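Projektbericht: Zwei Hände, ein Teller und ziemlich viel Geduld
Greifervergleich am Tischaufbau, Wintersemester

Eigentlich wollte ich ja etwas mit Drohnen machen. Dann stand aber auf der Themenliste »Vergleich von Endeffektoren für Haushaltsgegenstände«, und weil Danjuma Oyelaran sich schon dafür eingetragen hatte und wir im Semester davor gut zusammengearbeitet haben, bin ich eben bei den Greifern gelandet. Bereut habe ich es nur an einem einzigen Abend (dazu später mehr, Stichwort Daumen).

Die Aufgabe klang erst mal harmlos: Wir sollten unseren alten Parallelgreifer, den alle im Labor nur Adetti nennen, gegen die Mehrfingerhände antreten lassen. Gleicher Tisch, gleiche Gegenstände, gleiche Bedienperson. Gesteuert wird beides per Teleoperation über Planard, die Software, die Arash Ebrahimi für seine Masterarbeit geschrieben hat und die wir freundlicherweise weiterquälen durften. Bei den Händen trägt man dafür Handschuhe, beim Adetti gibt es einen Joystick mit Taste. Ihr könnt euch denken, was davon mehr Spaß macht!

Bei den Gegenständen haben wir lange diskutiert. Ich war für lauter Würfel, weil man die so schön reproduzierbar hinlegen kann. Danjuma fand das langweilig und hatte leider recht, im Haushalt liegen nun mal keine Würfel herum. Also Geschirr, und dazu kleine gestreifte Spielzeugkürbisse, die rund und gerippt sind und sich deshalb richtig fies greifen lassen.

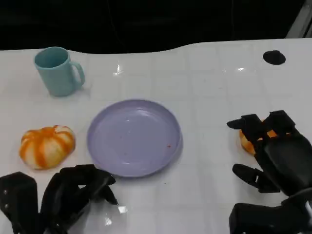 Fachgruppe Handhabungstechnik und Robotik – Studentische Projekte

Auf dem weißen Tisch mit dem feinen Raster haben wir alle Versuche gefahren. Die Linien sind Gold wert, wenn man einen Becher immer wieder an dieselbe Stelle zurückstellen will. Weniger schön ist die glänzende Oberfläche: Das Deckenlicht spiegelt sich darin, und die Objekterkennung in Planard hat solche hellen Flecken am Anfang gern mal für einen Gegenstand gehalten. Wir haben dann die Belichtung der Kopfkamera fest eingestellt, seitdem ist Ruhe.

Zum Ablauf: Pro Gegenstand und Greifer gab es 10 Versuche, immer mit der Aufgabe »greifen, anheben, auf dem Teller ablegen«. Der Becher war davon ausgenommen, der sollte nur am Henkel angehoben und wieder abgestellt werden. Gewertet haben wir einen Versuch als Erfolg, wenn der Gegenstand drei Sekunden oben blieb. Die Greifkraft war bei allen Läufen gleich begrenzt, damit der Vergleich wenigstens halbwegs fair ist.

Beim Kürbis waren die Hände klar vorne. Die Finger legen sich von oben drüber, der Daumen kommt von der Seite dazu, und dann sitzt das Ding meistens. Der Adetti hat zwei flache Backen, und wenn die nicht genau in den Rillen landen, dreht sich der Kürbis weg und kullert. Wir haben mehr Zeit mit Einsammeln verbracht, als ich hier zugeben möchte.

Beim Teller sah es anders aus. Der hat zwar einen erhöhten Rand, aber von der Tischplatte bekommt man ihn mit dicken Roboterfingern nur schwer hoch. Die Fingerspitzen schieben ihn einfach vor sich her. Mit beiden Händen ging es besser – eine hält gegen, die andere fährt unter den Rand –, nur braucht man dafür richtig Übung. Der Adetti klemmt den Rand von der Seite und fertig. Das hat mich schon ein bisschen geärgert, muss ich sagen.

Und der Becher? Unentschieden, würde ich sagen. Der Henkel ist für den Adetti kein Problem, solange er richtig steht. Zeigt er nach hinten, kommt der Arm nicht sauber ran. Mit der Hand kann man den Becher dann notfalls am Körper fassen.

Jetzt noch der Daumen. An einem Abend hat die rechte Hand den Daumen nur noch halb geschlossen, und wir haben vier Stunden lang Handschuh, Kabel und Software verdächtigt. Makis Mitsotakis-Vlachou kam vorbei, schaute in die Konfiguration und fand einen Grenzwert von 500, den ich selbst beim Testen eingetragen und vergessen hatte. Seitdem liegt unsere Konfiguration in der Versionsverwaltung. Danke, Makis, und entschuldige das Gefluche.

Was ich beim nächsten Mal anders machen würde: früher mit dem Üben anfangen. Bei den Händen wird man von Lauf zu Lauf deutlich besser, beim Joystick kaum, und das verzerrt unsere Ergebnisse natürlich. Ottmar Strobel hat das bei der Zwischenpräsentation auch gleich angemerkt. Im Februar wollen wir deshalb eine zweite Runde mit Leuten fahren, die beide Systeme noch nie bedient haben. Ya-wen Hsiao hat sich schon gemeldet, und weiche Backen für den Adetti sind auch bestellt.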